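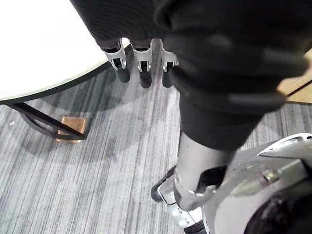 Prakmont 3지 그리퍼 핸드
매장 및 가정 내 물품 취급용 / 연구·실증 등급

제품 개요
Prakmont 핸드는 협동 로봇 팔 말단에 장착하는 세 손가락 전동 핸드이다. 딱딱한 포장재, 얇은 용기, 손잡이 등 형상이 일정하지 않은 물품을 공구 교체 없이 다루는 것을 목표로 설계되었다. 설계와 조립은 Steden에서 담당하며, 매장 조건의 평가는 게드소프(Gedthorpe) 시험장에서 진행한다.

본 제품은 완성된 가사 로봇이나 무인 진열 설비의 부품으로 판매되지 않는다. 현 단계의 성능 범위와 한계는 아래 항목에 기재하였으므로 도입 검토 전에 확인하기 바란다.

주요 사양
손가락 구성: 3지, 개별 구동
최대 파지 폭: 70mm
정격 가반 하중: 2kg (수직 파지 기준)
손끝: 교체식, 흑색
제어: 위치 및 전류 제한 병용
외장: 팔 부위 천 슬리브 (선택 사양, 흑색)
비상 정지: 외부 접점 입력, 정지 시 파지 유지 또는 해제 선택

손가락
각 손가락은 금속 골격으로 되어 있고 중간 관절 부근의 개구부를 통해 결합 상태를 점검할 수 있다. 손끝은 둥근 형태를 기본으로 한다. 모서리가 있는 상자를 잡을 때 접촉 면적이 줄어드는 단점이 있으나, 바구니 안쪽처럼 벽과 물품 사이가 좁은 곳에서는 걸림이 적다. 평면 물품 위주로 사용하는 경우에는 편평형 손끝을 별도 주문한다.

슬리브
천 슬리브는 케이블과 관절 틈에 이물이 끼는 것을 줄인다. 팔을 크게 굽히면 주름이 손목 쪽으로 몰릴 수 있다. 주름이 손가락 구동부에 닿으면 전류 제한값에 먼저 도달하여 파지가 중단되므로, 설치 후 전 동작 범위에서 간섭 여부를 확인한다. 세탁 시에는 고정구를 모두 분리한다. 물에 젖은 상태로 재장착하지 않는다.

현장 평가 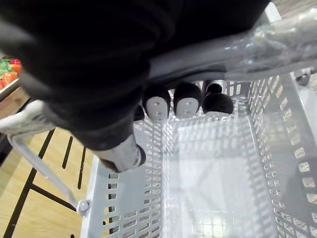
게드소프, 2018년 8월 6일
장바구니 작업은 단순해 보이지만 핸드 입장에서는 조건이 까다롭다. 연회색 플라스틱 바구니의 벽면에는 작은 직사각형 구멍이 줄지어 있어 손끝이 벽에 비스듬히 닿으면 구멍 가장자리에 걸리기 쉽다. 카트 프레임과 손잡이도 접근 경로를 제한한다. 위쪽에서 진입하는 경로를 기본값으로 정한 것은 이 때문이며, 측면 진입은 지원하지 않는다.

평가를 맡은 Felicidad Agbayani 팀은 진열대에서 물품을 집어 바구니에 넣는 동작을 약 4000회 반복하였다. 사람이 개입하지 않고 끝까지 완료된 비율은 61%였다. 포장 형태가 일정한 건조식품에서는 실패가 드물었고, 실패의 대부분은 비닐 포장, 무른 과일, 서로 겹쳐 놓인 물품에서 발생하였다.

비닐은 빛을 반사하여 거리 측정값을 흔든다. 구겨진 부분이 손가락 사이로 들어가면 파지에 성공한 것으로 잘못 판정되기도 한다. 딸기와 같은 과일은 하중이 문제가 되지 않으나, 허용 접촉력의 범위가 좁고 꼭지와 잎의 방향이 제각각이다. 현재 펌웨어에서 낱개 과일은 시험 항목으로만 제공되며 보증 범위에 포함되지 않는다.

작업별 지원 수준
상자형 물품을 바구니에 넣기: 지원
병·캔 이송: 지원 (파지 폭 이내)
비닐 포장 물품 이송: 제한적 지원, 감독자 필요
낱개 과일 담기: 시험 항목
의류 개기: 미지원
탁자 닦기: 미지원
카트 밀기: 미지원

의류 개기는 문의가 가장 많은 항목이다. 천을 집어 올리는 동작은 가능하지만, 들어 올린 뒤 모서리를 찾아 펼치는 과정은 핸드만으로 해결되지 않는다. 양팔 구성과 별도의 인식 소프트웨어가 필요하며 당사는 해당 소프트웨어를 공급하지 않는다. 제어 담당 Timothée Masson은 평가서에 “집는 동작의 성공률을 집안일의 성공률로 읽어서는 안 된다”고 적었다.

속도 역시 사람의 작업과 차이가 있다. 감독자 한 명이 로봇 한 대를 지켜보는 조건에서는 인건비 절감 효과가 없다. 야간 정리처럼 시간 제약이 느슨하고 통행인이 없는 작업부터 검토할 것을 권한다.

설치 조건
바닥은 평탄해야 한다. 이동형 받침에 설치하는 경우 카펫과 마루의 경계에서 위치 오차가 생길 수 있으므로 경계를 지난 뒤 기준점을 다시 잡는다. 탁자 다리나 카트 바퀴와 같이 낮고 가는 구조물은 충돌 모델에 수동으로 등록한다. 손끝 패드는 매일 마른 천으로 닦고, 표면이 들뜨면 교체한다.

구성품
핸드 본체, 손끝 일습, 장착 플랜지, 전원 및 통신 케이블, 점검용 공구, 설명서(한국어·영어). 천 슬리브와 편평형 손끝은 별매이다.

주문 및 문의
현재 연구 기관과 실증 매장에 한하여 공급한다. 견적 요청 시 사용할 팔의 기종, 취급 물품 목록, 바구니 또는 선반의 치수를 함께 보낼 것.
기술 문의: Steden 응용기술팀 Danilo Abella
실증 매장 신청: Angelica Galang
비닐 포장 인식 개선을 포함한 다음 펌웨어는 11월 배포 예정이며, 기존 사용자에게는 무상으로 제공된다.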